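So, der versprochene Thread über Blau. Genauer: über Indigo, Färberwaid und warum ich seit Juni mit blauen Fingernägeln ins Büro gehe (und es liebe!) 1/11

Angefangen hat alles mit einem Küpenkurs bei Hermine Brunner in Listitz. Sie färbt seit Jahrzehnten, hat 6 Küpen im Hof stehen und redet mit jeder einzelnen. Ich habe an dem Tag mehr Chemie gelernt als in der ganzen Oberstufe. 2/11

Indigo löst sich nicht in Wasser. Gar nicht! Man muss dem Farbstoff erst den Sauerstoff entziehen, dann wird die Brühe gelbgrün und riecht … na ja, gewöhnungsbedürftig. Erst an der Luft kommt das Blau zurück. Man zieht den Stoff heraus und kann dabei zuschauen, wie er von Grün über Türkis nach Blau kippt. Gänsehaut, jedes Mal. 3/11 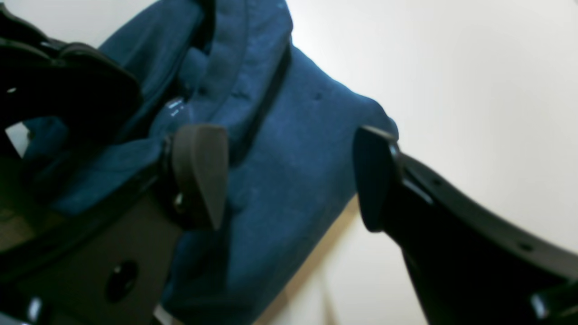
Hermine arbeitet am liebsten mit einer Fruchtzuckerküpe: Indigo, Kalk, Fruktose, warmes Wasser. Umrühren, warten, nicht plantschen — jede Luftblase kostet Kraft. Wenn oben ein kupfriger Film schimmert und in der Mitte Schaum steht, kann es losgehen. 4/11

Und dann die Geduld. Ein dunkles Blau bekommt man in vielen kurzen Zügen, dazwischen immer wieder raus an die Luft. Mein erstes Tuch war nach elf Zügen endlich so tief, wie ich es wollte. Am nächsten Morgen taten mir die Arme weh wie nach einem Umzug. 5/11

Zum Waid: Der wächst auch bei uns, gelbe Blüten, sieht fast aus wie Raps. Der Farbstoff sitzt in den Blättern, und zwar im ersten Jahr, bevor die Pflanze blüht. Svenja Strebel hat in Vikport 533 Pflanzen auf einem alten Kartoffelacker stehen und lässt mich im Sommer miternten!! 6/11

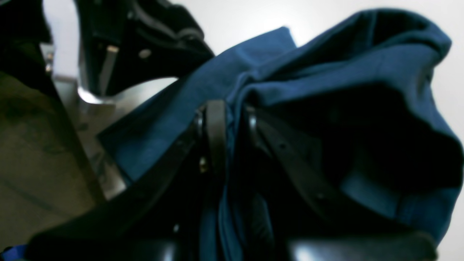

Waid enthält denselben Farbstoff wie Indigo, nur viel weniger davon. Deshalb war die Ware aus Übersee irgendwann nicht mehr aufzuhalten, obwohl man sie mancherorts streng verboten hatte. »Teufelsfarbe« hieß sie da. Ich will das bitte als Serie mit acht Folgen. 7/11

Was ich völlig unterschätzt habe: wie viele Wörter es für Blau gibt. Milchblau, Perlblau, Himmelblau, Mittelblau, Schwarzblau. Die alten Färber hatten feste Stufen und haben danach abgerechnet. 8/11

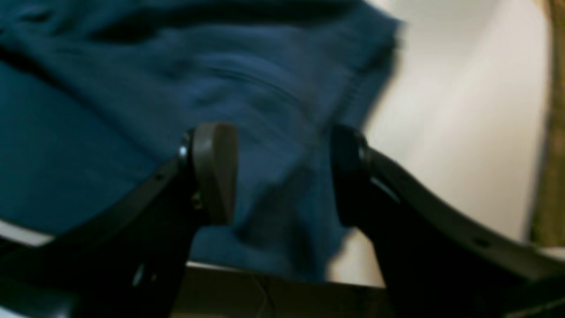 Dunkles Blaugrün, für mich ganz klar Petrol.

Pflegefrage, weil sie immer kommt: Ja, Indigo reibt ab. Der Farbstoff sitzt außen auf der Faser, darum werden Jeans an den Knien hell. Kalt waschen, auf links, im Schatten trocknen. Und bitte nicht frisch gefärbt aufs cremefarbene Sofa (Entschuldigung nochmal, Mama). 9/11
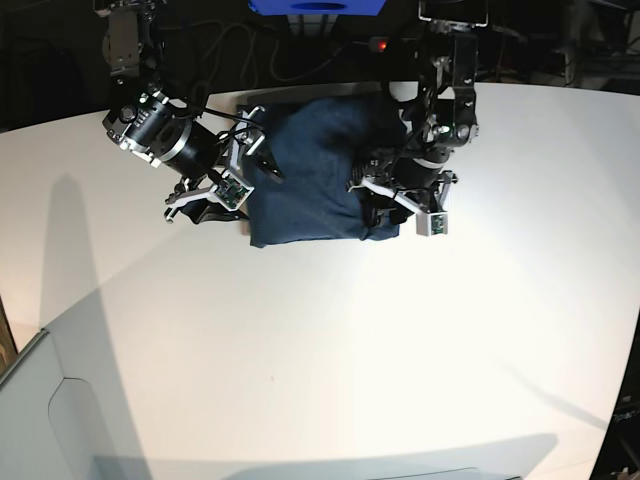 Dunkles Marineblau auf Weiß.

Lesetipp: Bei Riedl gibt es ein dünnes Heft über Blaudruck mit richtig guten Musterseiten, ich habe es an zwei Abenden verschlungen. Als Nächstes will ich Reservedruck probieren, also Papp aufs Leinen, färben, auswaschen, weißes Muster. Model habe ich noch keine — wer welche verleiht, bitte melden! 10/11

Am Donnerstag setze ich in der Werkstatt in Bilbridge meine erste eigene Küpe an. Stoffreste sind willkommen, Hauptsache Baumwolle, Leinen oder Wolle. Fotos vom Schaum folgen! 11/11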